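Painting shelves and panels on a table

Posted 26 February 2025 in Workshop
By Marlene Sales

Most of the shelves that come back to be done again have been painted upright, in place, with the brackets still on. Gravity is against you and so is the light. Take the shelf down, lay it flat on a table and you will get a better finish with less paint.

The method below suits painted shelves, cupboard backs, drawer bottoms and plain doors up to the size of a kitchen wall unit. Full-size room doors need trestles and a second person to turn them.

Setting up

Clear the table completely and wipe it. A crumb of dried glue under a panel will leave a dent in the other face as soon as you lean on it. If the table matters to you, put down an old sheet first and pull it tight, as creases can print through into soft paint.

Work near a window if you can, with the window on the far side of the table. Light coming towards you across the surface shows runs and missed patches while the paint can still be moved. A desk lamp set low at one end does the same job in the evening.

Cleaning

Kitchen shelves carry grease even when they look clean. Wash with sugar soap mixed as it says on the packet, rinse twice with plain water and leave until fully dry. Bathroom panels often have a film of soap or limescale, and a cloth dampened with white vinegar will take most of it off. Rinse that as well.

Don't use spray polish at any stage before painting. If a shelf has been polished for years, go over it with methylated spirit on a rag, with the window open and no flames nearby.

Filling and sanding

Fill screw holes slightly proud and let the filler go hard before you touch it. Deep holes are better done in two goes. Sand the filled spots first, then the whole face.

For bare softwood start at 100 grit, brush off the dust and finish with something finer. For a surface that is already painted and sound, go straight to 320 and only take off the shine. Between coats use 320 again, very lightly, with a worn piece if you have one.

Wrap the paper round a cork block. Fingers follow the dips and make them deeper. On edges, hold the block square and take two or three light strokes, then ease the corner with a single pass. Paint pulls away from a sharp corner and it will be the first place to wear through.

A panel that slides about while you sand is a nuisance. A square of non-slip rug underlay beneath each corner will hold it.
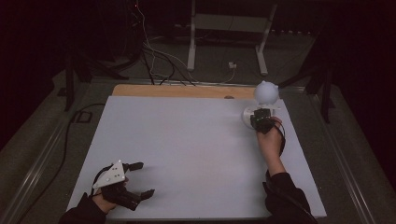
A pale panel laid flat on the table, with room to reach the near edge and the side.

Wear a dust mask for all of this. In a house built before the 1970s, test old paint for lead before you sand it. Kits are sold in most decorating shops, and if the result is positive, stop and get advice.

Painting

Raise the work off the table on blocks so the brush can get under the edges. Offcuts with a screw driven through each one, point upwards, are good enough and leave only a pinprick.

Do the edges first. Then roll the face with a small foam roller, working from one end to the other, and finish with long strokes the full length of the shelf using almost no pressure. Leave it alone after that. Going back to a patch that has started to set is what causes most of the marks people blame on the paint.

Two thin coats over primer will do for a bedroom. Shelves that take tins or pans want three. In an unheated workshop in March I leave at least a day between coats, whatever it says on the tin, and I bring the tin indoors overnight.

Turning over

Wait until the top face no longer feels cool to the back of your hand, then give it another few hours. Turn the shelf on to clean blocks with a scrap of baking parchment on each. If you are short of time, leave the underside of high shelves at one coat.

Putting back

Paint goes on hardening for weeks after it feels dry. Keep heavy things off for as long as you can manage and stand tins on paper in the meantime. Stick felt dots over the brackets so the shelf doesn't bond to them.

Readers' additions

Natanael Toledo of Ronderthorpe wraps his roller tightly in a plastic bag between coats and keeps it in the fridge, away from food. He gets a whole shelf unit out of one sleeve that way.

Another reader asks about chipboard edges. Brush on a coat of thinned PVA, let it dry, sand it and then prime. The raw edge will otherwise soak up paint for as long as you keep feeding it.

Next in Workshop: freeing a stuck drawer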